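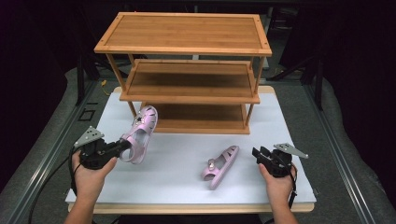
The Shoe Rack, Before It Fills Up

Posted Fri 26 April by Carolina Nogueira

Welcome back to the gallery, and thank you to everyone who wrote in after the coat hooks in December (I did read all of them, even the very long one on wall plugs!). This time it's shoes, and small shoes in particular, which seem to spread through a house faster than any other kind.

The rack is light bamboo the color of honey, with three tiers and thin legs at the corners. What won me over was the raised border around the top shelf, because I've had flat racks before and spent half my life fishing sneakers out from behind them. I like the stripes in the grain too, running the long way along the slats, and I'm a little sorry they'll be hidden once everything has its place.

The pink sandals are the first pair to be sorted, one up in the air and its partner still lying on its side on the white board. They have glittery straps with little holes in them, and there's a small charm on the buckle strap that I think is the sweetest thing about them.

My plan, for anyone setting up something similar in a hallway: children's shoes on the lowest shelf where short arms can reach, everyday grown-up pairs in the middle, and the top kept for whatever is being worn that week. Sandals go in side by side with the toes facing out, so the buckles don't catch on the pair next door. I used to stack them sole to sole to save room, and we lost a good 2 minutes every morning pulling them apart again.

Boots are a whole other subject and will get a page of their own as soon as I've cleared out the closet.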